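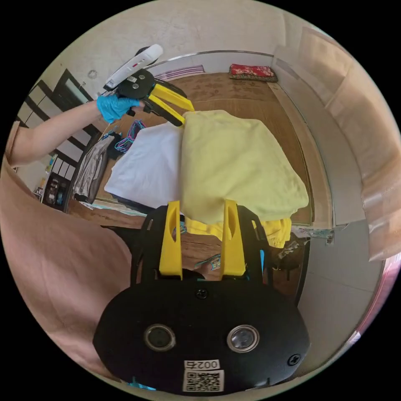 Pale yellow towel held up at its near edge, gripper 002右; second gripper at upper left.

Workshop notebook, Drandmont site — towel handling
Entered by Tullio Bianchini, Friday, October

Work continued on the low table with mixed fabrics. The towel lay over a white cloth and partly over a brighter yellow garment, and separating the layers remains the slowest step of the task. Episode 739 was repeated at the request of Yatsenko; the running total is now 1488.

Staff matters. Folding staff now spend 2 hours of each shift on the hand-held grippers and the remainder at their usual stations. Several reported sore wrists towards the end of a session. Breaks are to be taken every 12 episodes with effect from Monday. The question of grading — whether gripper work counts as folding or as instruction — has been referred to Cillerex and is still open.

To do: check finger screws; reprint the shift sheet.

Related entries
Jarnix trial: sorting by fabric weight
Shift pattern, laundry floor
Glove stock and reordering

Contact the workshop office | © Drandmont | Back to top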